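Clitadness is over, or at least my part of it is, and a few people have asked how it went, so I'm writing it up while I still remember.

For anyone who hasn't come across it, Clitadness is an online song contest for people who record at home. You send in one original song, it goes up on the contest page with everyone else's, and the public votes for two weeks in May. The top ten go through to a live show in Bundale. There's no age limit and no genre. The name comes from a track by the couple who started it, and I've heard it pronounced three different ways.

I entered a song called Vinwood, after the street I lived on when I was in school. I wrote it two winters ago and it sat on my hard drive as a guitar and voice demo until Modupe Nwosu heard it and told me to put drums on it. I can't play drums, so she did them. Ayodele Ajayi mixed it. He took out the second verse, and I argued with him for a week before I agreed. The version on the contest page is 2 minutes and 50 seconds long, and the original was well over four.

Voting opened on a Friday at noon. I had told myself I would check once a day. By dinner I had checked enough times that my phone was down to half its battery. The first evening was good, mostly family and people from my old job. Then it went flat over the weekend, and on Monday a radio show in Cárdenas played the song and it picked up again. I still don't know how they found it. I wrote to thank them and got a very nice note back.

I ended up with 2442 votes. The last song to make the top ten had a little over 3000, so it wasn't all that close, but my goal going in was 1000 and I was happy to get past that by the first Wednesday.
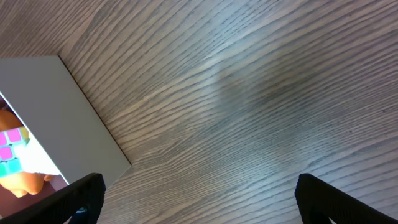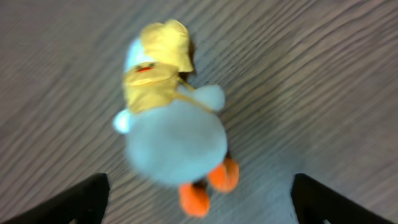 Filed under: Music, Contests

Some things I would do differently, in case you're thinking of entering next year.

I'd get the song in early. The entries were listed in the order they came in, and I sent mine on the last night. That put me on the ninth page. I did a fair amount of scrolling myself and I gave up around page six, so I can't blame anyone else for doing the same.

I'd also post the direct link every time. For the first three days I was sending people to the front page of the contest and telling them to search for me. My aunt voted for somebody else with a song that had "wood" in the title. She feels bad about it and I've told her it's fine.

The vote also has to be confirmed by email, and the confirmation tends to land in spam. I only learned this when Ayodele said his vote had never gone through. I put up a post about it that night and got another batch of votes the next morning from people who thought they were already done.

I don't think I'd ask for votes as often. I posted every day and by the second week I was tired of hearing from myself. A couple of people muted me, which is fair. The posts that did best were the ones where I talked about the song, like the one with the old demo next to the finished mix.

My own votes went to a woman who sings in a very low voice over what sounds like a pump organ, and to a father and son doing a kind of surf instrumental. You get five votes in total. The organ song made the top ten and I plan to drive over to Bundale to hear it. Modupe is coming too if she can get the day off.

Vinwood will stay up on the contest page until the end of the summer. After that I'll put it on my own music page with the demo and probably the lost second verse, since a few of you asked for it. I have four more songs at about the same stage and Ayodele has agreed to mix two of them. The first one needs a bass part, so if you play bass and live nearby, leave a comment or use the contact form.

Thanks to everyone who voted, and to everyone who clicked the link in the email.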